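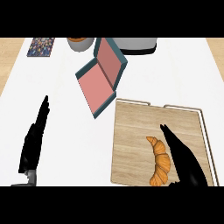

Figure 2. Croissant on a wooden cutting board.

Section 2. Setting Up the Counter Scale and Weighing Baked Goods

This section applies to the Oltex counter scale as supplied to Cunha bakery shops and to the Wonusdale training kitchen. It covers placement, leveling, the zero check, weighing with a board or tray, and care at the end of the day. Staff who have not yet read Section 1 (Unpacking and Power) should do so before continuing.

2.1 Choosing a location

1. Select a flat, firm counter that does not move when leaned on.
2. Keep the scale away from oven doors, fans, open windows and refrigerator vents. Moving air changes the reading, most noticeably with light items.
3. Leave enough clear space beside the scale to set down a board or tray.
4. Route the power cord behind the counter. Do not run it under the scale.

CAUTION: Do not lift the scale by its weighing plate. Hold the base with both hands.

2.2 Leveling

1. Remove the weighing plate and set it aside.
2. Look at the bubble next to the rear foot.
3. Turn the front feet until the bubble rests inside the ring. Turning a foot clockwise raises that corner.
4. Press lightly on each corner. If the scale rocks, adjust the foot on that corner and check the bubble again.
5. Replace the weighing plate. It should drop into place without force.

Note: Level the scale again each time it is moved, even along the same counter.

2.3 Zero check and test weight

The scale is supplied with a 500 g test weight in a fitted case. Handle the weight with the cloth provided — fingerprints will, over time, affect its mass.

1. Switch on the scale and wait until the display shows 0.
2. If any other figure appears, confirm that the plate is empty and press ZERO.
3. Place the test weight in the center of the plate.
4. Read the display. A reading of 499, 500 or 501 is acceptable.
5. Remove the weight and confirm that the display returns to 0.
6. Enter the reading and your initials in the scale log.

If the reading falls outside the range in step 4, repeat Section 2.2 and test once more. If the second reading is also outside the range, switch off the scale, attach the red tag and inform the shop supervisor. The scale must not be used for priced goods until it has been serviced by Grekilov.

2.4 Weighing with a board or tray

Croissants, rolls and other items with a flaky or sticky surface are weighed on a board or tray and never directly on the plate.

1. Place the empty board on the plate.
2. Press TARE. The display returns to 0.
3. Place the goods on the board, near the center.
4. Wait for the steady mark to appear at the left of the display, then read the weight.
5. Remove the board and goods together. The display will show the weight of the board as a negative figure.
6. Press TARE again to clear it.

Note: Boards of the same size do not always weigh the same. Tare again whenever the board is changed or has been washed.

Note: For batch checks, weigh each item on its own and enter the results on Form 199. Do not divide the weight of a full tray by the number of pieces.

CAUTION: The combined limit for this model, including the board, is 1000 g. If the display shows four bars, remove the load at once. Any load left on the plate for over 2 minutes in this condition may damage the sensor.

2.5 End of day

1. Switch off the scale and unplug it.
2. Lift off the weighing plate, wash it in warm soapy water and dry it fully.
3. Brush crumbs from the opening under the plate with the soft brush. Do not use compressed air.
4. Wipe the base and the keys with a damp cloth.
5. Return the test weight to its case.
6. Refit the plate and cover the scale.

CAUTION: Do not place the base in water or under a running tap.

2.6 Service and records

Scales are serviced each February. Supervisors should have the scale log and any completed batch forms ready for the technician. Log pages are kept at the shop until the next service visit and are then sent to the records office.

Questions on leveling or daily checks should be sent to Fernanda Henriques, Shop Equipment. Requests for replacement feet, plates or test weights should be sent to Digby Te Moana, Stores, and must give the serial number shown on the underside of the base.

Section revised 16 July 2021. Replaces all earlier versions of Section 2.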